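Noltdale Residential Land Listings

README and data card

Version 1.2, released October 28, 2021

Summary

This collection contains 874 listings of vacant residential land offered for sale in the Noltdale area. Each record combines the public text of a listing with a set of structured fields prepared by the project staff, such as lot area, road frontage, asking price, and the utilities stated to be available. The collection was prepared for the study of how land is described and priced in a small market, and for the testing of software that reads listing text.

The records cover three districts: Noltdale proper, Pultton, and Plotley. Houses, apartments, commercial sites, and farms sold as working businesses are excluded. A lot with a shed, a well house, or an old foundation is included if the seller offered it as land.

Contents of the release

listings.csv
One row per listing. This is the main file.

text.csv
The full listing text, keyed by listing identifier. The text is kept in a separate file because many entries contain line breaks, which some spreadsheet programs do not handle well.

price_history.csv
One row per price change. A listing whose price never changed has a single row.

districts.csv
District names, the subdivision names used within each district, and the spellings that were merged.

codes.txt
The meaning of every code used in the other files.

changes.txt
Changes made since the first release.

All files are encoded in UTF-8. Commas separate fields, and text fields are enclosed in double quotation marks. Empty fields mean that the information was not given in the listing. They do not mean zero.

Fields in listings.csv

listing_id
A unique identifier assigned by the project. It has no relation to any agency number or parcel number.

district
Noltdale, Pultton, or Plotley.

subdivision
The name of the subdivision or estate, where one was stated. Spellings have been made uniform according to districts.csv.

area_sqft
Lot area in square feet. Areas given in acres were converted. The original wording remains in text.csv.

area_basis
S if the listing refers to a survey, A if the area is described as approximate, U if the basis is unknown.

frontage_ft
Length of the boundary along a public or private road, in feet. Corner lots carry the longer of the two frontages, and the shorter one is entered in frontage2_ft.

slope
Level, gentle, steep, or mixed. The value is taken from the words of the listing only. Elevation data were not consulted.

view
A code for any view claimed by the seller. Phrases such as "some views" and "partial views" share one code. "Potential views from a second floor" has a separate code, as it describes a building that does not exist.

water, power, sewer
Y if the service is stated to be on the lot, R if it is stated to be at the road, N if it is stated to be absent. A listing that says only "utilities available" receives the code R in the water and power fields and an empty field for sewer.

access
Public road, private road, easement, or none stated.

covenants
Y if the listing mentions building covenants or a property owners' association. The contents of the covenants were not collected.

ask_first, ask_last
The first and last asking prices on record, in dollars, without adjustment for inflation.

status
Active, withdrawn, under contract, or closed, as of the date on which collection ended.

How the listings were collected

The listings were gathered from the public pages of land agencies active in the area, with the written permission of each agency. The largest contributor was Bayram Land and Homes, whose archive also supplied most of the price history. Listings advertised by owners without an agent were accepted when the owner returned a signed permission form.

The same lot is often advertised by more than one agency, and a lot may return to the market under a new title after a period of absence. Records were therefore compared by area, frontage, subdivision, and wording. Where two records clearly referred to the same lot and the same offering, the earlier record was kept and the later price was added to price_history.csv. A lot that returned to the market after six months or more was treated as a new listing, and the two records are linked in the field prior_id.

Lots smaller than 2,000 square feet were removed. Nearly all of them were strips of land intended for purchase by an adjoining owner and were not suitable for building on their own.

How the fields were prepared

Two readers worked through each listing separately, using the written guide reproduced in codes.txt. Their entries were compared, and differences were settled by a third reader. Slope and view produced the most disagreement. Sellers use the word "gentle" generously, and one reader's "gentle" was frequently another reader's "mixed." The original guide allowed five slope categories; this was reduced to four in version 1.1.

To check consistency, 300 listings were drawn at random and coded again from the beginning by readers who had not seen the first set of entries. Agreement on the access field was 92 percent. Agreement on slope was lower, at 66 percent, and users should treat that field with corresponding care.

Prices were copied exactly as advertised. Where a listing said "offers invited" or "price on request," the price fields are empty and the field price_note carries the seller's wording.

Known limitations

The asking price is not the sale price. No closing prices are included, and none should be inferred from the final asking price, even where the status is closed.

Plotley is thinly covered. Much of the land in that district passes between relatives or neighbors and never reaches a public page. The Plotley records lean toward larger lots near the main road and do not represent the district as a whole.

Areas marked A or U may differ from the surveyed area. In several older Pultton listings the stated area includes a road reserve that a buyer could not build on. These have been flagged in the field reserve_flag where the text makes the matter plain. Others probably remain unflagged.

Listing text is advertising. It reflects what a seller wished to emphasize, and silence about drainage, access, or covenants carries no information about the lot itself.

The collection contains no parcel boundaries and no coordinates. Users who need to place a lot on a map must consult the public land records for the district concerned.

Privacy

Names, telephone numbers, and email addresses of sellers and agents were removed from the text and replaced with bracketed tags. House numbers of neighboring properties were removed in the same manner. Subdivision names and road names were retained. A person who believes that a listing still identifies them may write to the project office and ask for the record to be withdrawn. Withdrawn records are listed by identifier in changes.txt and are omitted from the next release.

Suitable and unsuitable uses

The collection is suitable for the study of listing language, for teaching basic methods of data cleaning, and for the testing of programs that extract areas, prices, and similar facts from text.

It must not be used to value an individual lot, to support a tax appeal, or to advise a buyer or lender. It is not a substitute for a survey, a title search, or an inspection of the land.

Terms of use

The structured fields may be copied, changed, and shared for any purpose, provided that the source is credited. The listing text remains the property of the agencies and owners who wrote it. It may be used for research and teaching, and short passages may be quoted in published work. It may not be republished as a whole or used to advertise property.

Suggested credit line:
Noltdale Residential Land Listings, version 1.2. Noltdale Land Records Project.

Changes in this version

Corrected the conversion from acres in a group of Pultton records where the decimal point had been misplaced.

Added frontage2_ft for corner lots.

Merged four spellings of one Plotley subdivision. The former spellings are given in districts.csv.

Removed duplicate rows from price_history.csv.

Reports of errors

Reports should be sent in writing to the project office at Noltdale and should state the listing identifier, the field concerned, and the source of the corrected value. Corrections are made in the next numbered release. Files already released are not altered.
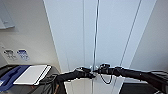

Two black robot arms with their grippers nearly meeting before a pale panel.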